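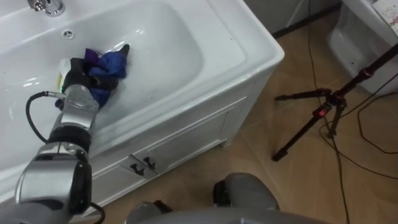

Bathtub Care: Cleaning a Glossy White Tub Without Dulling It

Several readers wrote in after the October issue to ask about tubs. Most of the letters came down to the same question: how do you get the gray film off without wearing out the finish? Rajitha Munshi has looked after the bathrooms at the Vetmont guesthouse for years and goes through more cleaning cloths than anyone we know, so we asked for her method and then added a few notes of our own.

Start with a dry tub

Do not run the water first. Pick out hair and lint with a dry paper towel and throw it in the trash. Once hair gets wet it sticks to the walls and ends up in the drain. Take the bottles and soap off the rim too, and anything that hangs on the faucet.

Then rinse the whole basin with warm water, including the end wall under the faucet. Leave it for a minute. Warm water softens soap film, and a lot of it will come off with no cleaner at all.

What to use

For a glossy tub, a soft cloth and a little dish soap will do most weeks. Rajitha uses old blue cloths that have been through the wash many times. New ones can leave fuzz behind. She washes them without fabric softener, which leaves a coating on the cloth that streaks.

For a heavier ring, make a paste with 3 spoonfuls of baking soda and enough water to hold it together. Spread it on the ring, wait ten minutes, and wipe. If you are not sure what your tub is made of, try the paste on a small spot near the drain first. Acrylic scratches more easily than enamel. Scouring powder, steel wool and the green side of a kitchen sponge should all stay out of the tub.

Never mix cleaners. Bleach must not go anywhere near vinegar or ammonia. If you used one product last time, rinse well before you try another.

Wiping the walls

Work from the rim down. Bunch the cloth so there is a thick pad of it against the wall, and use long overlapping strokes toward the bottom. A flat, thin cloth slides over the film, and a bunched one pushes on it. Turn the cloth to a clean fold when it starts to drag. On a normal tub you should need 2 cloths, one for washing and one for drying.

The curve where the wall meets the bottom holds the most dirt, and most people go over it once and move on. Go back over it with your fingertips through the cloth. If it feels rough, there is still film on it.

Get a kneeling pad if you do this often. A folded bath towel works fine on a tile floor.

The faucet and the overflow cover

The small round cover on the end wall is the overflow. Soap collects around its edge. Wrap a corner of the damp cloth over a fingernail and run it around the rim of the cover. If there is a smell coming from behind it, take the cover off (there may be a screw or two) and clean the back with an old toothbrush. Put it back the same way up.

Chrome only needs soap and water and a dry cloth. White spots are minerals. Hold a cloth dampened with equal parts vinegar and water against them for a few minutes, then rinse and dry. Do not leave vinegar on chrome overnight.

Tubs with a cabinet front

We had one letter about a tub set into white paneled doors. The doors need a different cloth from the basin. Wipe the panels with a barely damp cloth, get into the recessed edges with a cotton swab, and dry them right away. Standing water along the bottom edge will swell some cabinet materials. Dark metal handles show soap spots, so buff them last.

Wipe the flat rim dry after every bath. It holds a puddle at the back corners, and over time the puddle gets into the caulk.

How often

Rajitha does a full clean between guests. At home, once a week is plenty for a tub in daily use, with a quick rinse after each bath. If you use bath oil, wash the tub the same day. The oil is slippery and the next person in may not expect it.

Hang the cloths over a rail to dry before they go in the hamper. Wet cloths in a closed hamper will smell by morning.

Next issue: grout, and a reader's question about diagonal tile floors that never seem to look clean. If you have a method that works for you, send it in before we go to press. Please say what kind of tile you have and whether it has been sealed.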